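Skiltivard open day set: README

Last edited May 27, 2024

Hi, and thanks for downloading this. I put the set together after the open day we ran at Skiltivard back in February, and I'm writing this file the way I'd explain it to you if you were leaning over my shoulder, so apologies to anybody who wanted a tidy table.

What it is

A small collection of recordings from the kitchen table demo. Visitors came through in groups of 15, we talked for a bit, and then they got to pick what the robot should go for next. There are 90 episodes. Each one has an overhead view of the table, a wrist view, and a line of text with the request, typed in pretty much as the visitor said it. That last part is my favorite bit of the whole thing! People don't say "grasp the red object." They say "can it get the ketchup" or "ooh, do the banana."

The table

We used toy food and ordinary kitchen stuff on a plain white top: a mint-green colander, a lavender plate, a teal mug, dark pots over at one end and a small toaster oven at the other. The ketchup bottle sometimes starts on the table and sometimes on top of the toaster oven (the second kind is tagged "high" in the notes column). I never did settle on a standard layout. Between groups I just moved things until it felt different enough, and if a kid wanted the half orange somewhere special, that's where it went.

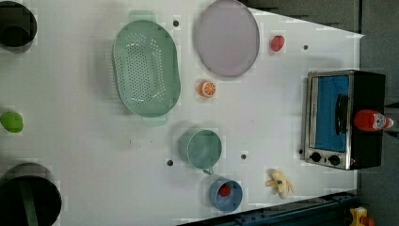

A comment came in on the draft from Tascombe: if the layouts were shuffled by hand, please don't publish a random train/test split, because neighboring episodes from the same group will look nearly the same and everyone's numbers will come out too rosy. Split by visitor group and say so at the top.

Fair point, and I've done it. The split is by group now, and the old random one is gone. If you grabbed the draft version, please toss it and start over with this one.

How it's laid out

There's one folder per group, and inside it one folder per episode. Each episode has:

overhead/ with the table view
wrist/ with the gripper view
request.txt with what the visitor asked for
notes.txt with whatever I scribbled, which may be nothing

The two views were started by hand, so they can be a little out of step. Use the timestamps to line them up, please don't trust the frame numbers. I learned that one the slow way, after an entire evening of thinking my loader was broken.

About the soft stuff

I get asked about the plush ketchup more than anything else in here. It's fuzzy, it has a big printed-looking HEINZ label, and it gives when the fingers close on it, so it made a nice change from hard plastic. 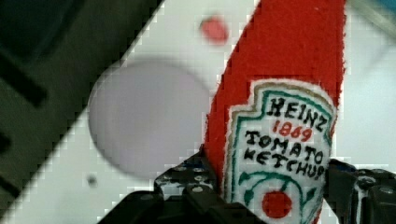 Soft things also make "success" a fuzzy call. I marked an episode as a success if the item ended up where the visitor wanted it, even if the hold was ugly on the way. If you want something stricter, the labels are in a plain text file and you can redo them in an afternoon.

Known problems

Episode 4 has an empty request file. I forgot to type it in.
Group 2 has a stretch where the wrist view freezes and then catches up.
Some requests name things by the wrong name. I left those alone on purpose.

Using it

Free for teaching and research. The Lozano loader reads the folders as they are, and the older Avus one needs the folder names in lowercase. If you find a bad label, open an issue with the group and episode number and I'll fix it in the next upload.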